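Dry stone wall

A dry stone wall is a wall built without mortar. The stones stay up through their own weight and the way they lock together, and that's the whole trick of it. I've been adding to this page on and off for years now, and most of it comes from walls I've built, walls I've mended and one or two I've had to take down again (sorry, Sernby!), so please read it in that spirit.

Parts of a wall

The usual field wall is a double wall, meaning two faces built side by side with a gap between them. Both faces lean inwards as they go up, and the lean is called the batter. The gap is packed with small stones known as hearting, or fill if you learned it where I did. Long stones called throughs are laid right across from one face to the other at knee or waist height, and on top sits a row of upright stones, the cope or coping. Down at the bottom are the footings – big ugly lumps, mostly – set in a shallow trench on firm subsoil.

Single walls are another matter. They're one stone thick, you can see daylight through them, and sheep seem to dislike the look of them, so they don't try to jump. The high ground above Rorkden is full of them.

Building one

You strip the old wall or sort the new stone first, and lay it out on the grass in sizes, biggest furthest away. Then come the batter frames and string lines. I was taught by Slamet Siregar, who wouldn't let me touch a footing until I'd spent a whole wet February doing nothing but hearting, and I grumbled about it every single day, and he was quite right!

The rules are short. Set each stone with its long side running into the wall. Cross your joints, one on two and two on one, so that no upright seam runs through the courses. Keep the middle as full as the faces. Pin from the inside only.

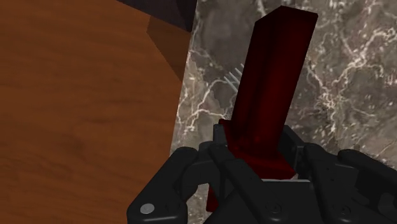
Tracing (laying a stone with its long side along the face, so that it looks impressive and holds nothing) is the fault I see most. It makes for quick building and a lovely photo on the day, and then the face bellies out after a few winters. A running joint is nearly as bad. If you walk along the lane at Boateng you'll find one I left there myself in my second year, and it's opened up enough to take my hand.

Stone

People use what's in the ground. Limestone is sharp and grippy, sandstone splits into nice flat beds, and granite is a pig to shape and lasts for ever. Slate is often set on edge. I'm fondest of gritstone, though it eats gloves.

Gaps and wildlife

A fallen stretch is called a gap, and mending it is gapping. Frost does most of the damage, along with tree roots and walkers climbing over. Wrens, toads, stoats and any number of snails live inside, so I like to do my gapping in late summer where I can.

The Triritz walls

The parish of Triritz has the best group I know. Lacey Oakley walked and mapped the lot, and her survey lists 378 separate lengths, 8 of them with sheep creeps (the square holes at ground level that let a flock through). The longest climbs 807 metres without a gate. I haven't checked the northern ones since her map came out, and the entry for the quarry lane still needs doing.

Last edited 2023-09-28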